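4 录入藏书

4.1 开始之前

请确认已经完成第3章的安装步骤，并且手机或电脑上的Likska已登录到您自己的账户。首次录入时建议连接无线网络，封面图片和书目信息需要从服务器下载，使用流量会产生费用。

免费账户最多可保存2,000条藏书记录。超出后仍可浏览和检索，但不能新增。删除的记录在回收站中保留12天，这段时间内仍计入总数。如需立即腾出空间，请在“设置 > 存储”中点按“清空回收站”。

4.2 新建书架

1. 在主界面点按左上角的菜单图标，选择“书架”。
2. 点按“新建书架”，输入名称。名称最长41个字符，不能包含斜杠和引号。
3. 选择书架类型。“实体”用于家中的书柜或箱子，“虚拟”用于按主题归类，同一本书可以同时放入多个虚拟书架，但只能属于一个实体书架。
4. 如果是实体书架，可在“层数”一栏填写数字。留空则不分层。
5. 点按“保存”。

注意：书架类型保存后不能更改。若选错，请新建一个书架，再用4.6节的批量移动功能把书转过去。

4.3 用条形码录入

1. 进入目标书架，点按右下角的加号，选择“扫描条形码”。
2. 首次使用时系统会询问是否允许访问相机，选择“允许”。
3. 将封底的条形码对准取景框，保持手机平稳，听到提示音后移开。
4. 核对弹出的书名、作者、出版社和版次。
5. 信息无误时点按“加入”；有误时点按“修改”，改完再保存。

连续扫描时，打开屏幕上方的“连续”开关，每本书识别后会自动加入，不再弹出核对窗口。全部扫完后，请到“待核对”列表中逐条检查。

如果同一条形码连续3次识别失败，程序会自动切换到手动输入界面。这时可直接键入ISBN，连字符可以省略。外接扫描枪Virko的用户请先按附录B完成配对，配对后加号菜单中会多出“外接设备”一项。

4.4 用封面录入

早年出版的书、没有条形码的书，以及条形码被价签盖住的书，可以用封面识别。

1. 点按加号，选择“拍摄封面”。
2. 把书平放在光线均匀的地方，关闭闪光灯。覆膜封面容易反光，可稍微调整书的角度。
3. 一次可以拍一本或多本。多本同拍时，书与书不要重叠，书名要完整露出。
4. 点按快门，等待识别结果。文字方向不必朝上，程序会自动旋转。
5. 在结果列表中勾选正确的条目，点按“加入所选”。
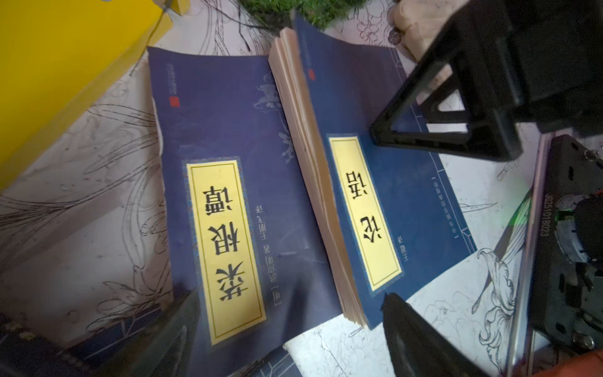
古籍今注今译类图书版本很多，书名相同而译注者、出版社各异，识别结果里常会列出十几个版本。请以版权页上的信息为准，不要只看封面图。选错版本不会影响检索，但导出的书目会带上错误的出版年份和页数。

警告：“合并重复项”会永久删除被合并记录中的笔记和借阅历史，不进入回收站，操作前请先备份。

4.5 填写著者和朝代

1. 打开一条记录，点按“编辑”。
2. 在“著者”栏输入姓名。古代著者的朝代请填在单独的“朝代”栏，不要连同括号写进姓名，否则同一著者会被拆成两个条目。
3. 译者、注者、校者分别填入“其他责任者”，并在右侧选择责任方式。
4. 点按“保存”。

先秦典籍中著者不明的，可将“著者”栏留空，按书名排序时不受影响。

4.6 批量移动

1. 在书架视图中长按任意一本书，进入多选状态。
2. 点选其他要移动的书，或点按“全选”。
3. 点按底部的“移动到”，选择目标书架和层。
4. 点按“确定”。

移动后，标签打印机Droltico的打印队列不会自动更新。请在“标签”页面点按“重新生成”，再打印新的书脊标签。标签纸的装入方法见第6章。

本章适用于2022年7月24日发布的版本。旧版本中“虚拟书架”显示为“分类夹”，操作步骤相同。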